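Have you ever picked at the end of a roll of tape with your fingernail, going around and around, and you just can't find where it starts? Me too. I once spent a whole rainy afternoon in Pultcombe wrapping birthday presents, and I think half of it went on hunting for the end!

So I got curious. Why does tape stick to a box, and to your sleeve, and to the cat, but still peel off its own roll?

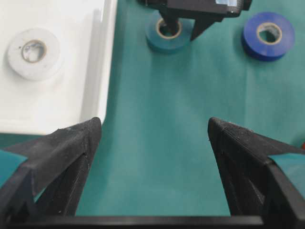
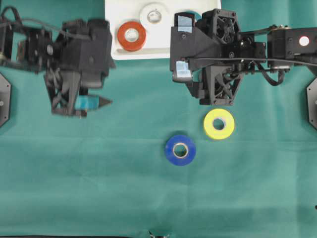
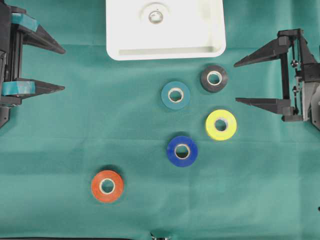 ## The squishy secret

Tape has at least two layers. The back is a thin strip of plastic, paper or cloth. The front has a very thin coat of something sticky called an adhesive (say it "ad-HEE-siv").

Now, the adhesive is a funny kind of stuff. It's a bit like a liquid and a bit like a solid, both at once. Think of really thick honey mixed with a rubber band. When you press down with your thumb, it slowly flows into all the teeny bumps and dips on whatever you're sticking it to. Even a smooth tabletop has bumps, they're just too small to see.

Once it's down in those dips, the adhesive is super close to the surface, and when things get that close their tiniest parts pull on each other a little. One little pull is nothing much. Millions of them together will hold up your drawing of a horse.

That's why grown-ups call it "pressure-sensitive" tape. Pressing is what makes it grip!

## So why does it come off the roll?

My friend Onni Sjöberg asked me this one and I had to go and look it up. On lots of tapes, the back of the strip has a slippery coating. The sticky side sits on it but can't get a very good hold, so a firm tug peels it away. Some tapes don't need the coating, and their backs are just not very grabby to begin with.

## Try it yourself

You'll need some tape and a tabletop you're allowed to stick things to.

1. Tear off two strips the same length.
2. Lay one down very gently. Don't press!
3. Lay the other one beside it and rub it hard with your thumb.
4. Peel them both up slowly. Which one puts up a fight?

Then sprinkle a pinch of flour on the table and try again. The adhesive grabs the flour and never gets to the table at all, so the strip lifts right off.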